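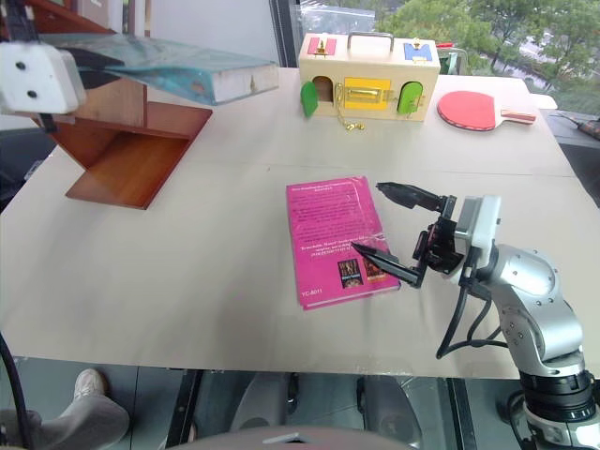
The pink one, still in its wrap

Book swap for the kids' shelf - what do you do with paperbacks?

liette_mac
Hi all, long post, sorry in advance! I look after the little free shelf in our building's lobby (32 apartments, lots of families) and we have hit the same wall again. The paperbacks come back curled, sticky or missing their covers by July. My mother kept every book she ever owned in plastic and I used to tease her for it, but now I wonder if she had a point. Do you leave the wrap on until somebody picks the book, or take it off so people can flip through?

SheldonM
Take it off, please! I have a seven-year-old and she will walk right past anything she can't open. Half the fun of a swap shelf is standing there reading the first page while your groceries get warm. A book that comes back a bit chewed is a book that got read, in my opinion.

keegan_f
I'm going to disagree with Sheldon, in a friendly way. We ran ours unwrapped for two summers and ended up throwing out 17 books. Clear contact paper on the covers fixed most of it for us - it goes on slowly, and you will ruin the first one, but after that it's a nice evening job with the radio on.
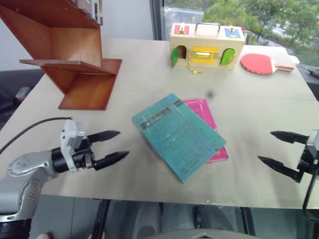
Does contact paper damage the cover if you peel it off later?
It usually takes some of the ink with it, so only use it on books you plan to keep in the swap for good.

StruanC
What Keegan says about ink is right, I lost a lovely old atlas that way. For thin paperbacks I like the slip-on sleeves better, the kind with a folded edge. I bought a pack of Peixoto ones that I'm still working through. They do slide around in small hands, I'll admit.

liette_mac
Oh, sleeves might be the answer, thank you Struan. Sheldon, I hear you about the flipping, and I don't want it to look like a museum down there. Maybe wrap off, sleeves on, and we see how it goes till fall? My other question is whether to put anything besides books out. One neighbor has offered a box of toys and puzzles and I haven't said yes yet.

mervin.c
Say yes, but keep it small. Ours took over the whole lobby in a month and the super was not pleased. Here is what worked for us, copied from the sheet on our wall:

1. Books on the two lower shelves, where the kids can reach them.

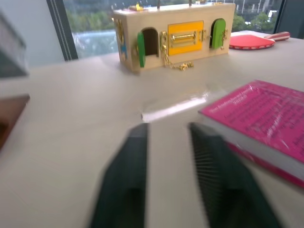

2. Toys on the top shelf, 8 at most, and no loose pieces.

3. Anything broken goes home with whoever finds it.

SheldonM
Number 3 would start a war in my building, Mervin.

mervin.c
It did in ours too, for a week or so. Then people got used to it.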